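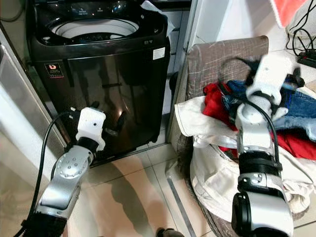
What is a share?

A share is a small piece of a company. If you own a share, you own a bit of the company, even if you have never been inside its offices.

Hovanis is a company that makes bicycle lamps. It is cut up into 3,000 equal pieces, and each piece is one share. At the start, the family who set up Hovanis owned all of them.

Why do companies sell shares?

Hovanis wanted a new machine for cutting glass. The machine cost £2,000 and the family did not have enough money. They could have borrowed it from a bank, but then they would have had to pay it back with extra on top, called interest.

Instead they sold 400 of their shares for £5 each. That made £2,000. The people who bought the shares are called shareholders. Hovanis does not have to give them their money back.

What do shareholders get?

When a company earns more than it spends, the money left over is called profit. The company can keep the profit or share some of it out. Money shared out like this is called a dividend. In September, Hovanis paid a dividend of £2 for every share, so a person with ten shares got £20.

Shareholders can also vote on big decisions. Usually one share means one vote. The family still has 2,600 shares, so it can win any vote at Hovanis if it votes together.

Can you lose money?

Yes. The price of a share goes up and down. If lots of people want to buy shares in Hovanis, the price may rise to £6 or £7. If the lamps stop selling, it may drop to £1. If the company closes down, the shares may be worth nothing. 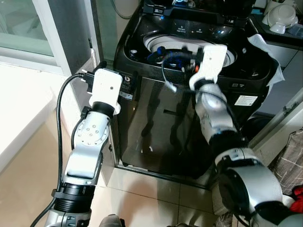
Elif Naz Türkmen wrote in to ask whether shareholders have to pay the company's bills if it runs out of money. In most companies they do not. The most they can lose is what they paid for their shares. This rule is called limited liability, and it is why many company names in Britain end in "Ltd", short for "limited".

Words to remember

Dividend: profit paid out to shareholders.
Interest: the extra you pay when you borrow money.
Shareholder: a person who owns one or more shares.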